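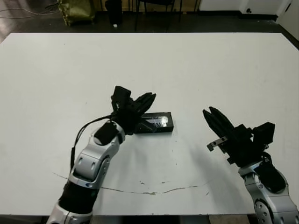
*La table blanche, vue de dessus*

De : Thaís Figueiredo
À : liste relecture-glossaire
Objet : Re: [relecture] traits d'union, italiques, et la réunion d'octobre
Date : 23 sept. 2022

Bonjour à toutes et tous,

Je réponds vite, entre deux trains, donc pardon pour le style. Je reprends le message de Teodoro point par point, le sien est cité plus bas en entier pour ceux qui l'auraient raté (Yuxi, je crois que tu n'étais pas encore abonnée).

**Traits d'union.** D'accord pour les rectifications de 1990 dans les numéraux, donc vingt-et-un, cent-deux, etc. Par contre je ne veux PAS qu'on touche aux citations. Si l'auteur de 1911 écrit « grand'mère » avec apostrophe, on laisse. J'ai déjà dû rétablir tout le chapitre 3 à la main après le passage du correcteur automatique, une soirée entière, je ne recommence pas.

**Italiques des mots étrangers.** Là je ne suis pas convaincue. Teodoro propose de mettre en romain tout ce qui est dans un dictionnaire courant. Lequel ? Celui de Shirley et le mien ne sont pas d'accord sur la moitié des mots de cuisine. « Mole » en romain, le lecteur comprend un bord de mer. Ou une unité de chimie. Je garde l'italique pour mole, comal, metate, et pour tout ce qui vient du carnet de Xolalpa. Pour les mots anglais du carnet de Rarkley je m'en fiche un peu, faites comme vous voulez mais pareil partout.

**Note 2074.** Oui je sais. C'est la note sur les deux sens de « quart ». Elle renvoie à une entrée qui n'existe plus depuis qu'on a fusionné les mesures. Rocío a une version corrigée quelque part dans ses brouillons. Rocío, tu peux l'envoyer à la liste et pas seulement à moi ? Je perds les pièces jointes.

**Ordre alphabétique.** Même ligne qu'avant : ch et ll ne sont pas des lettres à part, on classe à la française. Le manuscrit de Xolalpa fait autrement, on le signale dans l'avant-propos, une phrase, point.

**Guillemets.** Chevrons avec espaces insécables, guillemets anglais à l'intérieur. Le fichier qui revient de chez Grostberg a perdu toutes ses insécables, encore. J'ai écrit au compositeur, pas de réponse. En attendant ne corrigez pas dans le PDF, ça ne sert à rien, corrigez dans le fichier source et mettez vos initiales dans la marge.

**Majuscules.** Teodoro a raison pour les accents sur les capitales, c'est réglé, À et É partout, y compris dans les titres courants. Shirley, tes titres courants sont justement sans accent. Désolée.

Reste la question des variantes régionales. Je recopie ce que j'avais proposé au printemps, parceque je pense que c'est passé à la trappe : une seule entrée principale, sous la forme la plus fréquente dans les carnets, et les autres formes en renvoi simple, sans définition. Pas de renvoi de renvoi. On en a un à trois étages, *torchette*, on tourne en rond dedans, littéralement, la troisième ramène à la première.

Pour les 100 premières entrées j'ai fini ma passe. Le fichier est au même endroit que d'habitude, j'ai seulement changé la fin du nom. Ne prenez pas l'ancien !! Yuxi, si tu veux bien relire la lettre B à froid, sans regarder mes remarques, ce serait précieux : tu vois des choses que je ne vois plus.

Réunion : octobre, à Sovcombe, chez Shirley si elle veut toujours bien. Je peux n'importe quel soir sauf le mardi. Je voudrais qu'on y tranche les italiques et rien d'autre, sinon on va encore finir à minuit sur les points-virgules.

Mon train arrive. Je relirai les autres messages ce weekend.

Thaís

---

> De : Teodoro Maldonado
> Objet : [relecture] traits d'union, italiques, et la réunion d'octobre
>
> Chers tous,
>
> J'ai terminé la lecture des lettres M à P et je vous soumets quelques questions avant de continuer, car mes choix risquent d'entrainer des reprises ailleurs.
>
> 1. Adopte-t-on l'orthographe rectifiée pour les numéraux ? J'y suis favorable. On m'a fait remarquer que je l'emploie déjà partout, mais autant que ce soit décidé.
>
> 2. Je propose de composer en romain tout mot étranger figurant dans un dictionnaire courant. L'italique, à force, fatigue la page. Dans la lettre M, il y a des colonnes entières qui penchent.
>
> 3. La note 2074 renvoie dans le vide. Qui s'en occupe ?
>
> 4. Capitales accentuées : je ne vois aucune raison de s'en passer. Shirley me dit que c'est une habitude de ses anciens éditeurs. Je la comprends, je voterai contre.
>
> 5. Peut-on arrêter une date en octobre ? Je viens de loin et je préfère acheter mon billet tôt.
>
> Enfin, une remarque de détail. À l'entrée « pétrir », la définition dit « travailler la pâte » et l'entrée « pâte » dit « ce que l'on pétrit ». Il faudrait que l'une des deux se dévoue.
>
> Bien à vous,
> Teodoro

P.-S. Pour pétrir / pâte : c'est « pâte » qui se dévoue. Farine et eau, et on n'en parle plus. T.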